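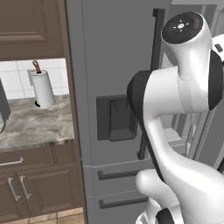
Getting a gift out the door in one piece

My sister lives in Stalby, which means every present I give her has to survive the mail, and I've learned most of this the hard way (RIP, blue gravy boat). So this month I'm sharing how I wrap and pack things at my kitchen counter.

Start with the box, not the paper! I want 2 inches of space on every side of the gift. Crumple your packing paper into fists and stuff it in until nothing shifts when you shake it. Old sewing patterns are lovely for this, and so is the tissue from shoe boxes.

Ribbon gets squashed flat in transit. I cut mine, roll it around my fingers, and tuck it in a sandwich bag with the card so she can tie it on when it gets there. Emil Ortner wrote in from Stuvthorpe to say he irons his used ribbon on low under a dish towel, and I tried it on 11 pieces last week and now I'm hooked. Satin comes up beautifully. The curly plastic kind melts, so please don't.

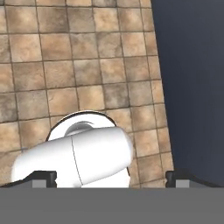

Page 116

For jars of jam, I put a square of plastic wrap over the mouth before screwing on the lid, then slide the whole jar into a thick sock. Socks count as part of the present, I say.

Handwritten letters go in last, on top, in their own envelope. I write mine in pencil if there's anything in the box that could leak, and I put a second slip with her address inside too, in case the label comes off.

Next time, in April: covering a shoe box with fabric scraps, and what to do about the corners.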